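Noise Exposure in Shared Study Rooms at Treltumside
Project report, second-year building acoustics
Esther Waweru and Zawadi Rashidi
Saturday, October 9, 2021

1. Background

The Mfinanga building was converted to student use with few changes to its walls or ceilings. Users of the ground floor have complained that speech from one room can be followed in the next. The aim of this project was to find out how much sound passes between rooms, and whether the main path is the wall itself or the gap above it.

Earlier work on the Rumus annex measured only the corridor. We extended the method to pairs of rooms that share a wall.
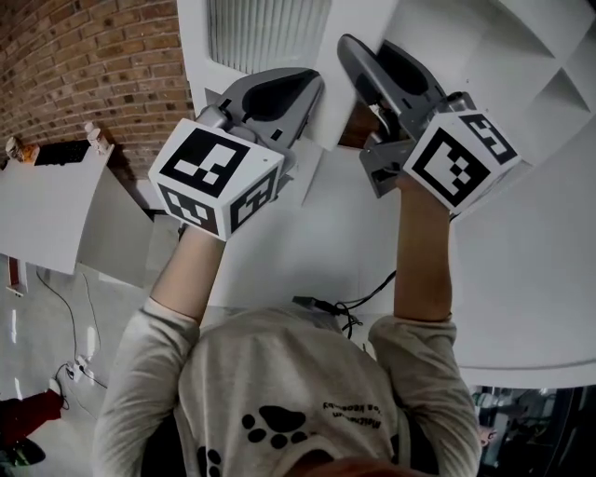 2. Method

A loudspeaker playing pink noise was placed in the source room, in a corner and facing the corner. Levels were recorded in the source room and then in the receiving room at 7 microphone positions each, at seated ear height. Background level was recorded at the same positions with the loudspeaker off. Doors and windows were closed for every reading.

Reverberation time in the receiving room was estimated from balloon bursts. This is less repeatable than an interrupted noise source, and the low-frequency values should be read with care - the bursts carried little energy below 125 Hz.

In total 532 readings were logged. Of these, 62 were rejected, mostly for footsteps in the corridor or traffic on Prikness Road. Rejected readings were not repeated unless a position had fewer than three left.

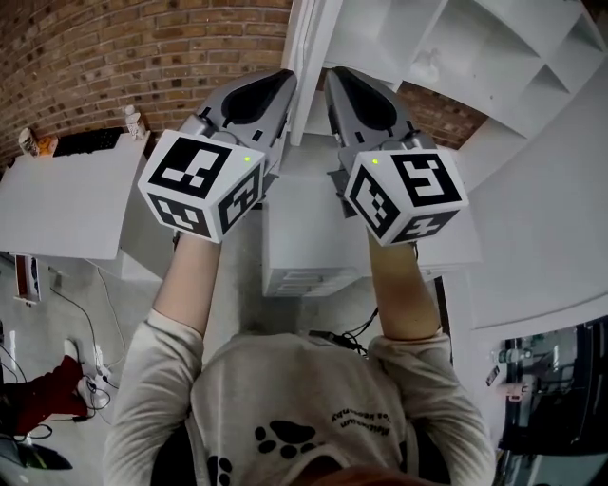 Figure 1. Two hand-held grippers in use, seen from overhead.

3. Results

Level difference between rooms was lowest in the 500 Hz and 1 kHz bands, where most of the useful information in speech lies. Above 2 kHz the difference rose slowly. Below 250 Hz the spread between positions was too wide to support a single value, and we report those bands as a range in the appendix.

Closing the gap above the wall with mineral wool raised the level difference in every band from 500 Hz up. The change was largest at 1 kHz. Sealing the door edges with tape gave a small change that was within the spread of the readings.

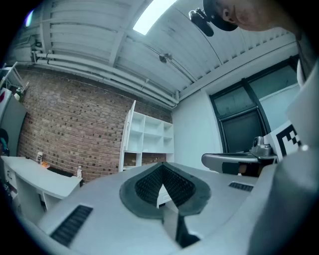 4. Discussion

The results point to the ceiling void as the main path at speech frequencies. The wall is light, but replacing it would do little while the void stays open. A barrier of the type tested would need 118 feet of run to cover all shared walls on the ground floor.

Two limits apply. The mineral wool was packed by hand and the fit was uneven near the pipe runs, so a proper installation may perform better. Also, all readings were taken in July, when the rooms held fewer people and less soft furniture than in term time. Receiving room levels may be slightly overstated for that reason.

5. Further work

The upper floor has a different ceiling type and was not measured. The same pairs should be measured again in term time with an interrupted noise source in place of balloons.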